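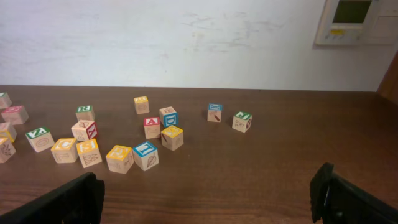 Alphabet blocks on a wooden tabletop

Rally Car Basics, handout 2. I'm picking up at suspension travel - I rushed it last time, sorry! Travel is how far the wheel can move up and down, and long travel keeps the tire on the ground over bumps. 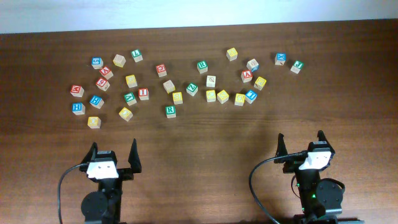
Nirkatura, December

Weight next. Say our practice buggy is 1536 kg and we bolt on 200 kg of spares and fuel. It sits lower, so you've lost some travel before the start. 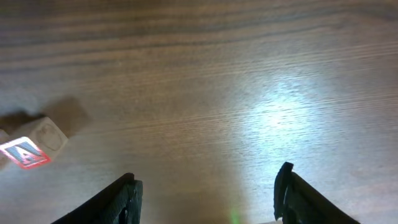 Stiffer springs get the height back, but then it skips on small stones. Read Talavera's chapter on dampers before the lab.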